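Can It Do the Chores Yet? Gallery Nine: Taking Computers to Bits

Regular visitors will know the routine by now. We pick a job that a reasonably awake person can do with the radio on, and we look at how far the machines have got with it. Previous galleries covered towels (slow), dishwashers (slower, with breakages) and shelf-stacking at the Mabaso warehouse, which went rather well until somebody introduced a multipack.

August's job is stripping old desktop computers for parts. It sounds like the sort of thing a robot ought to love. The screws are standard, the metal doesn't wriggle, and the computer has no opinion about being handled. I spent a morning some years ago doing it by hand for a charity called Plomum, which had 530 retired office machines and a deadline, and I came home with three plasters and a strong dislike of drive cages. If any chore deserves to be handed over, it's this one.

Click through for the larger versions. Comments are at the bottom, where they can't hurt anyone.

1. On the bench

The side panel is off and the tower is lying down, which any repair shop will tell you is where the fun starts. A person at this stage has a quick look, says "hm", and reaches for whatever is nearest. The memory slots are empty, so that's one of the pleasanter jobs crossed off. Memory comes out with two thumbs and a click, and it is the only part of a computer that seems to want to leave.

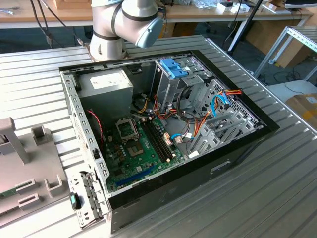 Could a small repair shop buy a robot today and have it strip old computers unattended?

It could buy the robot. The unattended part is where it falls down, as somebody still has to load the machines, deal with the odd ones and free the thing when it gets stuck, and by then that somebody might as well be holding the screwdriver.

Sellers tend to describe this arrangement as "collaborative". Prallarero, who make a disassembly cell and publish a very handsome brochure about it, claim 2,526 machines processed in a trial. I wrote to ask how many of those were the same model. The reply was friendly and contained no numbers, though I was offered a webinar.

It does matter. A line that sees one model all day can be taught exactly where everything lives. A shop sees whatever comes through the door, including the beige ones, the ones with a previous owner's improvements, and the ones that have plainly been kept under a kettle.

2. Close work

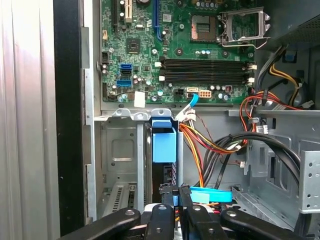

Ask anyone in the trade what automation finds hardest and you'll hear about cables long before you hear about screws. A screw stays where it was put. A cable goes where it likes, and goes somewhere else when you touch the one next to it. People cope by feel – you push the bundle aside with a knuckle and don't think about it. Look at what has to be coped with inside one ordinary desktop: red, orange and yellow wires running down through the middle past the drive cage, a thick black loop over to the right, and a blue SATA cable held with a white cable tie near a metal bracket. I have met that cable tie, or its cousin. It took me longer than the motherboard did.

Gindis, whose engineers were kind enough to talk to me on the phone, reckon loose wiring eats more of their development time than everything else put together. Their current answer is to have a human snip the ties first. I said that sounded like a job. They agreed that it was, and that they were recruiting.

On the sums, Gindis were more forthcoming than most. Their test arm did 900 connectors over the spring and needed a hand with almost 530 of them. I have had apprentices with worse figures, but they also made the tea.

3. Towards the drive cage

A rigid clip in a bright colour is about as helpful as a computer gets, and the blue plastic latch on top of the cage is just that. Whoever chose the colour was thinking of tired humans, and has accidentally done the cameras a favour too. If more of the insides were designed like this, I'd be writing a shorter page.

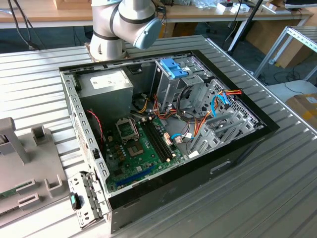 Alun Meredith wrote in after the last gallery to say that I'm being unfair, and that I keep comparing the machines with a skilled person on a good day. He has stripped 1,535 desktops by his own tally, and says the last hour of any shift is mostly swearing and dropped screws. A robot that works at half his pace but does the same thing at four in the morning as it did at noon would, he says, suit him very well, "so long as it sweeps up after itself".

I've passed the sweeping on to Gindis. They're looking into it.

Verdict for the scoreboard: Not Yet, With Encouraging Noises. That puts computers above towels and level with the dishwasher. Next gallery is bed-making, including duvet covers, for which I have already set expectations low.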